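We use cookies to keep this site working. Accept | Manage settings

Sukorbridge Home Study Pilot: Progress Report to the Okafor Fund
November 29, 2025
By Dennis Mbwambo

The pilot was meant to find out whether giving families a proper place to do homework leads to more homework getting done. Six months in, I can tell you the furniture arrived. I am less sure about the rest.

Since May we have placed desks in 30 homes in Nolldale and run 30 evening sessions at the Sukorbridge library. Families logged 1,596 homework hours on the paper sheets. I would be careful with that number. The sheets are filled in by parents, often all at once just before we collect them, and several show exactly one hour every night, holidays included. I do not think people are lying. I think they are being polite.

The schools' own figures cover 17 of the students. Late assignments went down for most of them, but they also went down for classmates who got nothing from us. One of the two middle schools changed its late work policy in the fall, and that could explain the whole drop. Your last letter called the early results "very encouraging." I would ask that the phrase stay out of your newsletter for now.

The library sessions worry me more. The same small group comes every time, and they were already doing fine. The students we had in mind mostly have younger brothers and sisters to look after at that hour. Moving the start time later was tried and made things worse, as the last bus leaves before we finish.

Durnex has offered us its tracking app at a discount. I have sat through the demo twice and still can't say what it would tell us that a phone call would not. I have not signed anything.

Spending is under budget, mainly because the second tutor job is still open. I would like to carry that money over and use it for home visits in the spring, with someone other than me asking the questions. If the visits show no difference, I will recommend that we stop buying desks.

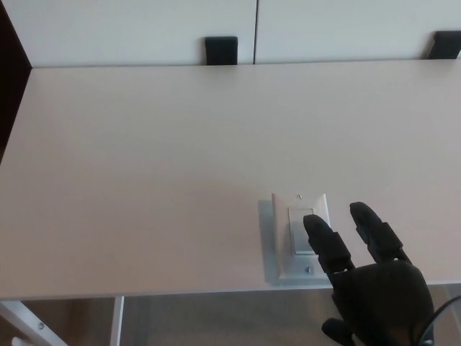

White desktop with back panel.

Contact the Sukorbridge office | © 2025 Home Study Pilot | Back to top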